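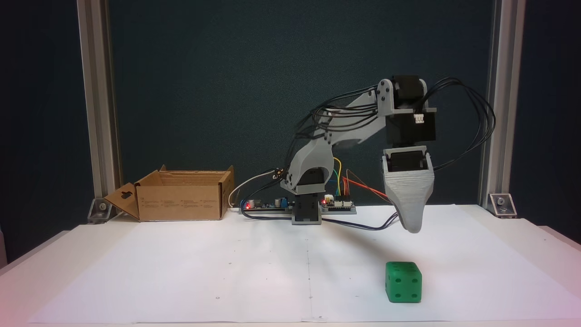
**Grid-then-pick calibration on a printed arm: 2 misses in 70 (long post, sorry)**

**wukwood_bench** wrote:

Okay, I've been sitting on this since the weekend and I have to share it. We've been trying the Urquhart method on our printed stepper arm and it works so much better than I'd hoped!

For anyone who hasn't followed the other thread: you skip measuring the links altogether. You pencil a grid of marks on a sheet, jog the tip to each mark by hand, save the joint angles, then fit a correction over the whole lot in one go. All the slop in the printed parts gets lumped into the fit. Purists will hate it (hi, purists).

Then we did the picks. Die goes down at a random spot on the paper, we type in the coordinates, the arm has a go. With the plain kinematic model we got 11 misses in 70 tries. With the correction on, same list of positions, 2. I ran the list in the same order both times and left the gripper settings alone.

Both of the leftover misses were out at the far right, where the arm is stretched and the elbow sags a bit. I'd like to add more marks out there before I blame anything else.

---

**Farham** wrote:

Nice numbers, but I'm not convinced yet. You fitted on the sheet and then tested on the sheet. What happens when the tip is well above it? My arm behaves beautifully at paper height and wanders off as soon as I lift.

---

**wukwood_bench** wrote:

Fair question, and I don't have a proper answer. The fit only knows about one height. We've started lifting a brick after each grab and holding it up there, and by eye the drift is small, but I haven't put a ruler on it so please don't quote me!

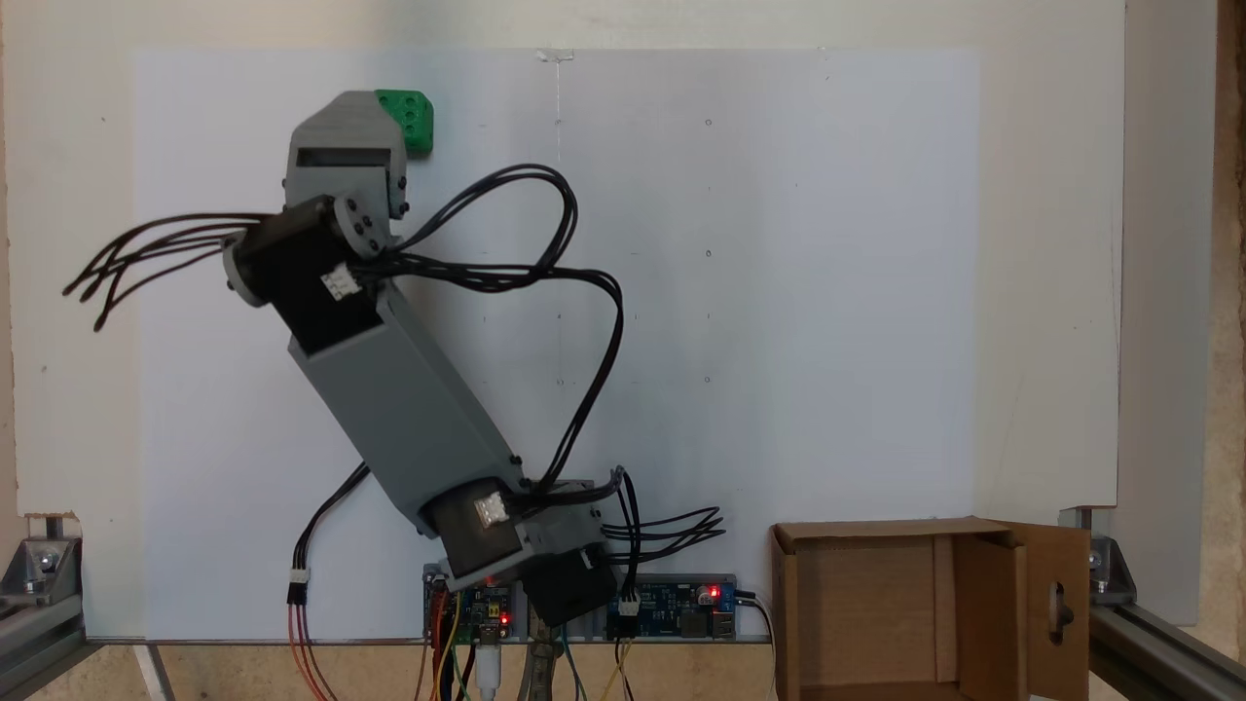
**Konrad Kubiak** wrote:

You need a second grid at a second height. I went through this with the same method and the sag term changes sign on mine once the forearm gets past a certain angle. A flat fit can't see that. Put the sheet up on a spacer, do the marks over again, and fit both sets together. It's a boring afternoon but you'll get your far-right picks back.

Also, how are you homing? If you're homing by eye, some of your improvement could just be a better home on the second run.

---

**wukwood_bench** wrote:

Ooh, the homing thing is a good catch. It's by eye, yes. I homed once before the plain run and once before the corrected one, so I can't rule that out. I'll redo it with the two modes alternating, same home for the whole list. That should settle it one way or the other.

The spacer idea is going on the list too. Any colour of foam board will do, I guess?

---

**plukomdale_jo** wrote:

Anything stiff. Foam board bows if the room's humid, I'd go with a bit of melamine shelf.

I'm on your side about the method, by the way. I spent ages measuring link lengths with calipers and my results were worse than yours. Could you show how your marks are laid out? I did an even grid and I suspect I wasted half of them in the middle.

---

**wukwood_bench** wrote:

Sure! Little circles and short ticks, nothing fancy. Use a hard pencil, mine are nearly too faint to find again.

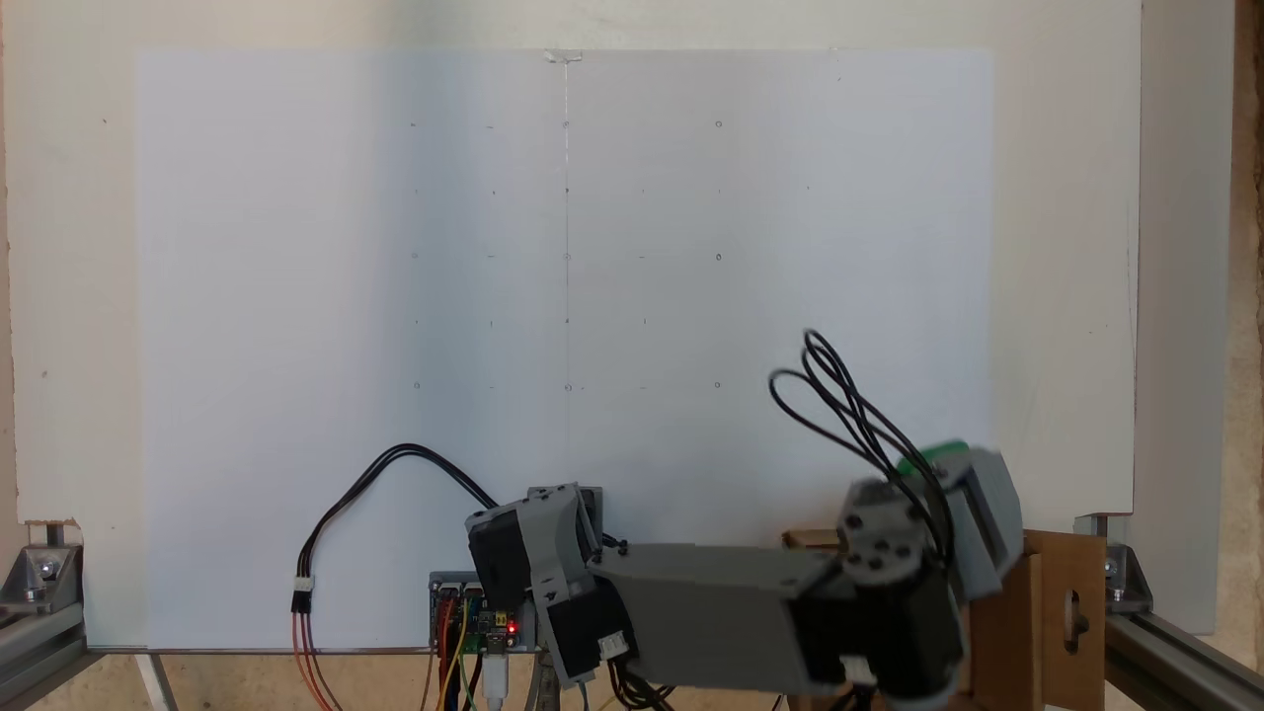
*Five rows of marks on the sheet, arm on the move.*

---

**Farham** wrote:

Okay, that's tidier than mine. I'd still hold off on calling it a result until the alternating run is done. If it's anywhere near 2 again I'll happily eat my words and put the calipers back in the drawer.

---

**wukwood_bench** wrote:

Deal! Alternating run first, then the spacer. I'll post the raw list with it so you can all pick holes in it.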